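Dokent Workshop Notes
Home | News | Bench Practice | Archive | Contact

Laying out small parts on a bench board

By Dilani Sarkar
September 15, 2026
4 min read

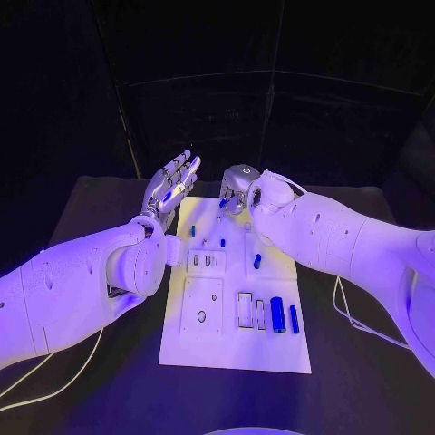
Most of the time lost in small assembly goes on finding and turning parts, and very little of it on fitting them. The layout of the board therefore deserves as much attention as the fit itself. At Brusterska we have used flat rectangular boards for bench kits since February, and the notes below cover what has settled down and what is still being argued over. Surface colour was the easiest point to agree. A white board on a dark tabletop has a clear boundary, and small blue cylinders standing upright on it can be picked out at a glance. The tiny pale peg a little further away has much less contrast to help it, and parts of that sort are where a white surface is at its weakest.

Pale parts

There are two workable answers. The first is to put a mid-grey inlay under the zone where pale parts are set out. The second is to leave the board alone and give pale parts a fixed location, so that the hand goes to a place and the eye only confirms it. Agustina Zúñiga prefers the inlay and has cut several from matt card. I prefer the fixed location, as card lifts at the corners after a few weeks of wiping down. Both methods are allowed in the current procedure. Gloss film is not, as it throws reflections under a bench lamp and hides the edge of anything metallic.

Upright or lying down

Cylinders should be set out standing wherever their proportions permit. A standing cylinder stays where it was put, shows the same outline from every side and can be taken between finger and thumb without first being rolled. A lying cylinder needs a stop or a groove. The limit we use is simple: if the part falls over when the board is slid 45 mm along the bench at a normal pace, it goes in a groove. Parts with a chamfer on one end only are set out chamfer up, and the drawing for the kit must say so.

Ends should be checked for burrs before the kit is issued. A burr too small to feel is enough to make a short cylinder lean, and a leaning part is usually picked up at an angle and offered to its hole at the same angle.

Zones

Parts are grouped by the order in which they are used, with the first group nearest the operator. Grouping by type looks tidier and is quicker to load, but it sends the hand back and forth across the board during assembly. Fixture plates stay on the board between jobs and the loose parts are arranged to suit them. A gap of at least two finger widths is kept between standing parts, so that lifting one does not knock its neighbour.

Small grey metal parts should not be placed directly behind a taller part as seen from the operator's side. They are low, they take on the tone of any shadow, and they are the parts most often reported missing from a kit when they are still on the board.

Lighting

Boards should be lit evenly from both long sides. A single warm lamp set close to one edge gives a yellowish patch with a slow fall-off, and anyone sorting plated parts by tint will make mistakes across it. Move the lamp back or fit the diffuser. The Plendov diffuser sheets held in stores are suitable and can be cut with a knife. Exposed edges should be taped after cutting.

Board orientation

The long side of the board runs away from the operator. This keeps the width within easy reach of either hand and leaves the bench clear on both sides for trays and drawings. It does put the far zone at a stretch for shorter staff, so that zone is reserved for parts used once in each assembly. Nothing under 2 mm in any direction goes there.

Records

Every layout now has a sheet number, kept in the Fakir folder with the kit drawing. Over 400 layouts have been filed, a good many of them duplicates under different names, and Agustina is merging these by kit number. Please do not rename a sheet while this is going on. Changes should be pencilled on the printed copy and left in the tray by the bench door.

The inlay templates are in the same folder, at full size. Print at 100 per cent and check the scale bar with a rule before cutting. Comments on the groove limit are welcome, particularly from anyone working with thin-walled sleeves, for which the sliding test has given inconsistent results.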